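From: Tiziana Greco
To: Truscombe Stitchers list
Date: 7 Oct 2020
Subject: Re: Smeary glasses and the long evenings

Ada Tedesco wrote:
> Hello all, and I hope everyone over at Nurton is keeping well.
> A silly question from me, but I know there are a lot of spectacle
> wearers on this list. I have gone back to the fine linen now that the
> evenings are drawing in, and by the second row I can't tell whether
> the chart is faded or my glasses are filthy. I give them a rub on my
> jumper and they look worse. My daughter says use washing-up liquid,
> my sister says never. What do the rest of you do? And where do you
> sit to work, while I'm asking? My lamp gives me a headache.
> Ada

Dear Ada, and everybody,

It isn't a silly question at all, and I'm so glad you asked it, as I went years doing precisely what you do with the jumper and then wondering why every light had a halo round it! I had a pair in my thirties that I more or less sanded down with a succession of cardigans. The optician held them up to the window and was very kind about it, but I could tell what she was thinking.

So, for what it's worth, I now have a little routine, and I do it before I get any thread out. I clear a space on the table, wash my hands (if you've been at the hand cream, and I always have, it all goes straight on to the lenses) and fetch the case, the cloth and the little spray bottle. It takes hardly any time, and I find it settles me down for the evening or the afternoon, a bit like laying the table before a meal. 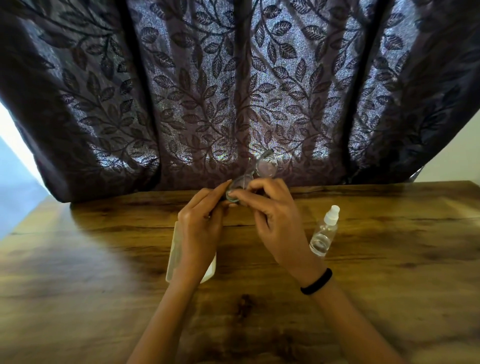 As to where to sit, I've tried every chair in the house and have come back to the table by the curtain each time. I did have the lamp out in the front room for a while, one of those on a bendy neck that Brunello Benedetti was selling off when he gave up his marquetry, and like you I got a headache from it, though I think mine was the glare off white fabric more than the lamp itself. In the daytime I leave the big purple curtain drawn, the one with the leafy vines all over it, and enough light comes through the weave to see by without it bouncing up at me. I wouldn't try to do one-over-one by it, mind you. For that I still want the curtain pulled right back and no cloud, and in Truscombe you may wait until April.

Now, the cleaning itself. Jui-lin Yu put me on to this when she was still running the Thursday-that-was group (I do miss it) and I have hardly changed a thing. Rinse first under a lukewarm tap if there's any grit, and please do that bit even if you skip everything else, for it's the grit that does the scratching. Shake off the drips. Then a squirt of lens spray on each side, and wipe with a proper cloth, from the nose outwards, not pressing. Hold the glasses by the part you're cleaning. If you grip one arm and rub the opposite lens you'll twist them, and then they sit crooked on your face and you get your headache that way instead.

When I've finished I hold them out level in both hands and look through them at something dark. The table does nicely. Smears hardly show against a white wall, but over brown wood you'll spot every one.
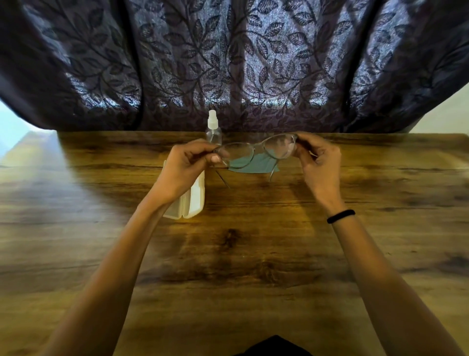
The last check over the table, with the teal cloth and the spray bottle to hand.

About the washing-up liquid, I'm afraid I'm going to side with both your daughter and your sister. A tiny drop of the plain sort is fine, as far as I know, and it's what I use when I've run out of spray. It's the creamy kind with something added for your hands that leaves a film. I bought a bottle of Mazza once and spent a whole evening thinking I had cataracts. If your lenses have one of the fancy coatings on, I would ring your optician and ask before using anything but water.
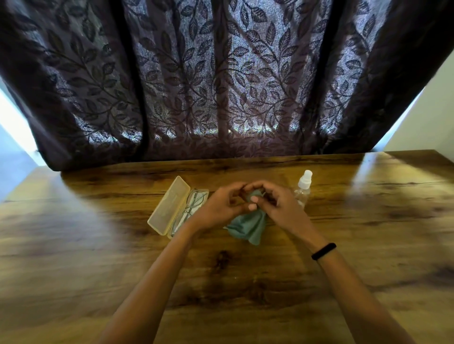
The cloth matters more than the spray, in my opinion. Mine goes in with a hand wash once a week, no softener, and dries flat on the airer. I've seen people keep the same one going for years at the bottom of a handbag with the mints and the bus tickets, and then blame the glasses. Noemi Delacroix has 7 of them, one for every day, but then Noemi irons her tea towels.

I can't help you much with the faded chart. Is it the old Ernosent one, with the border of quinces? If so it may not be your eyes at all, as that grey ink was dreadful even when it was new. I went over mine with a pencil, and I've still got the enlarged copy I made of the lower half somewhere. Say the word and I'll pop it in the post to you. There are 3 sheets and you needn't send them back.

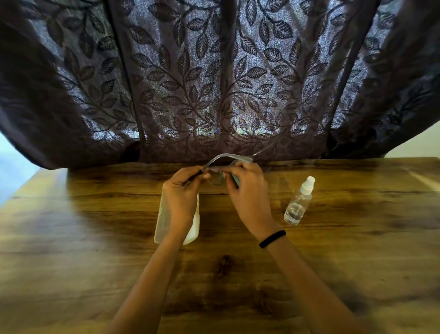
One more thing on the subject of light, and then I'll leave you all in peace. Try sitting with the window to your left if you're right-handed, so that your own hand doesn't throw a shadow over the very hole you're aiming for. I know everyone gets told that when they start, but I had forgotten it entirely until I moved my chair last winter. And do get up every so often and look at something a long way off. I look at next door's chimney.

Has anybody got any of the pale green left over from the spring kits? I'm short by almost a skein and can't match it anywhere.

Much love to all, and Ada, do let me know about the chart,

Tiziana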